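Clirnero foam shapes, a thread. We have had the set since April and a few people asked what I think of it, so I'm putting it all in one place.

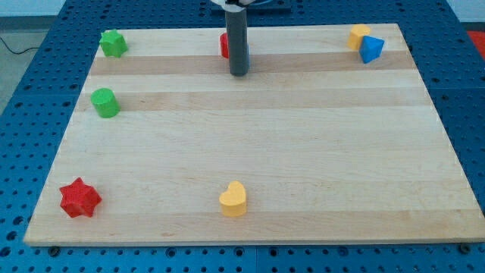 I bought them for a table activity, mostly sorting and matching. I wanted something light that doesn't make a racket when it gets dropped on a hard floor. Wooden blocks are nice but I've had enough of the noise.

Colors first. Green, red, yellow and blue. They are strong, flat colors and easy to tell apart even in bad light. If you are doing a "find me a green one" kind of game, there is no arguing over whether something is green or teal.

Shapes next. Stars, a heart, a cylinder, a triangular prism and a few others. The stars get picked first every time. The heart goes second.

The surface on the stars is a bit bumpy. I like that. It also means crumbs and lint get into the points, so they need a going over more often than the smooth ones.

Cleaning: damp cloth, a drop of dish soap, wipe again with plain water. Don't soak them. I soaked one batch overnight and it took 2 days to dry out on the rack, and it smelled like a sponge for a while after that.

The board matters more than I expected. I started out with the shapes straight on the table and they went everywhere. A plain maple board gives you an edge to work to. On the board is in the game, off the board is put away. Kids get that right away with no explaining.

Mine is maple with light and slightly darker bands in the grain. Pale wood works well under bright shapes. I tried a patterned tray before that and it was a mess to look at.

I oil the board every couple of months with the Punau board oil. 200 ml bottle, still not halfway through it. Thin coat, leave it, buff it off. Too much and it stays tacky and the foam picks it up.

Someone asked about laying out. I don't line anything up. I spread them out, a few near the corners, and leave a good open patch on one side. The open patch is where the sorting happens. If you fill the whole board there is nowhere to move things to.

Put two of them close together on purpose. A yellow one next to a blue one, say. It makes people stop and pick one out, which is harder than grabbing a shape that stands alone.

Games we play with it, easiest first. Name the color. Name the shape. Color and shape together ("green star"). Then take one away while eyes are closed and ask what's gone. The last one is good for grown-ups too — I lose at it more than I should.

With small kids I stick to 6 shapes or fewer at a time. More than that and they stop looking and start grabbing.

Standing the stars up on their points is a good challenge for bigger kids. They will stand if you are patient. The cylinder is the easy one, flat end down and you're done. The heart depends on who is bumping the table.

Things I don't like. The yellow shows every mark. Pencil, jam, marker, all of it. Pencil comes off with an eraser if you go gently. Marker does not come off at all, so keep the markers in another room.

The foam dents too. Fingernails mostly. Small dents come out by themselves if you leave the block alone overnight. Teeth marks are forever.

Storage. I used a Giris zip bag at first and the points on the stars got bent from being squashed in there. Now they go in a shallow box with a lid, one layer, nothing on top. The box slides under the board on the shelf.

I also tried the Nazarenko ones. Bigger, softer, and the colors are more pastel. Fine for toddlers, but they roll around and the red and the pink are too close together for matching games. Passed those on to a neighbor.

Would I buy the Clirnero set again? Yes. I'd get a second one and keep it sealed for spare parts, mainly for the yellow.

If you have a way to get marker off foam, please reply with it. I have tried rubbing alcohol and it only spread it around.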